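### 3.2. La caja, la ropa y el orden en que se guarda

Antes de hablar de resultados tengo que contar cómo entendemos aquí «guardar la ropa», porque entre Hrefna Gunnlaugsson y yo nos pasamos media primavera discutiéndolo (¡y todavía no estamos del todo de acuerdo!). Para ella la tarea empieza con la prenda; para mí empieza con la caja. Si la caja llega torcida a la mesa, todo lo demás sale torcido, y eso lo vimos ya en las pruebas de noviembre con el cartón corrugado de siempre, marrón y sin asas.

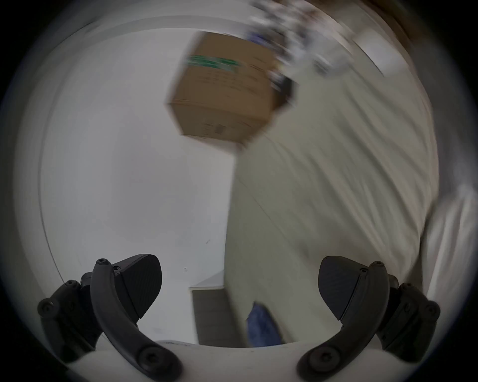 Mohcine Morsy propuso separar las dos cosas y anotarlas por su cuenta, y así lo hicimos: primero la colocación de la caja, después el doblado. Reunimos unas 400 secuencias entre las dos fases, con prendas de punto y de tela más rígida, y descartamos las que se quedaban a medias. El esquema de anotación lo tomamos de Plirkard, aunque le quitamos dos etiquetas que a nosotros no nos decían nada.

El doblado es lo que más me gusta, lo confieso. Una camiseta de algodón parece fácil hasta que la coges por dos puntos y la estiras: la tela tira en diagonal, se frunce justo donde la sujetas y el resto cuelga como quiere. Ermelinda Godinho, que revisó todas las anotaciones, insistió en registrar la tensión entre los dos agarres como una etapa propia, anterior al primer pliegue, y tenía razón (me costó admitirlo, pero la tenía).

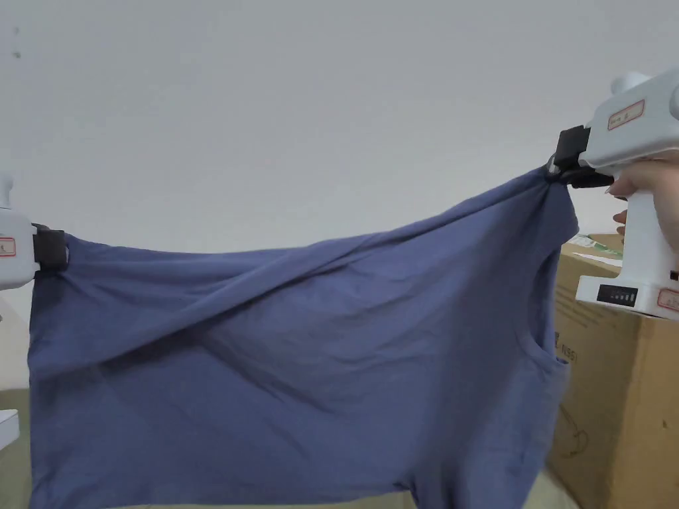
**Figura 1.** Camiseta gris azulada estirada entre dos puntos de agarre.

Con esa etapa añadida, el protocolo quedó en seis pasos. El quinto, alisar antes de meter la prenda en la caja, sigue siendo el más discutido, y volvemos a él en la sección 5.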